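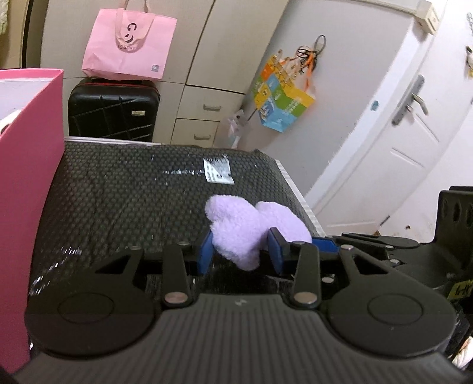
2 min read

Toy Sorter and Packer, part-time – Batico, Memmont

Batico collects used soft toys, cleans them and sends them out again to family centers, waiting rooms and secondhand stores. Our workroom is in Memmont, on the ground floor of the old Stekitau building. We are looking for two people to join the sorting and packing tables, starting November 2024.

What the job is

Most of what comes in is plush: bears, rabbits, dinosaurs, cushions with faces, and plenty of fluffy things in purple or pink that could be any animal at all. You take each toy from the intake bin, check it over, and decide where it goes. Toys with open seams go to mending. Toys with loose eyes or buttons go to mending too, even if they look fine otherwise. Anything with a battery box goes in the gray crate by the door and is handled by someone else.

After washing and drying, the toys come back to you for packing. Long-haired plush is brushed first. Small toys go in bags by size, large ones go straight into cartons with bubble wrap around anything with a hard nose or feet. Each carton gets a packing slip and a handwritten label. Please write clearly – the drivers read these in poor light.

A usual carton holds 28 small toys. Last July we sent out 278 cartons, our busiest month so far. Fall is slower, but it picks up again before the holidays.

Hours and pay

17 hours a week, mornings, with the days agreed between you and the shift lead. Pay is $17 an hour. The first two weeks are paid training. There is no evening work. Extra shifts are offered in December and you are free to turn them down.

What we ask for

You can stand for a few hours and lift a full carton to waist height. Stools are available at the sorting tables. You have decent eyesight for seams and small stains, with or without glasses. You can sew on a button, or are willing to learn. No experience in a warehouse is needed. People with a strong dust or fiber allergy should know that there is lint in the air, even with the fans on.

We use a stock program called Won to log cartons. It takes an hour or so to learn.

How to apply

Send a short note saying when you can work and what you have done before. A résumé is fine but not required. You can also drop off a note at the Batico counter any morning before noon – use the side entrance, as the front door is for deliveries. We will ask you in for a short trial at the tables, paid at the normal rate, and give you an answer within a week of the trial.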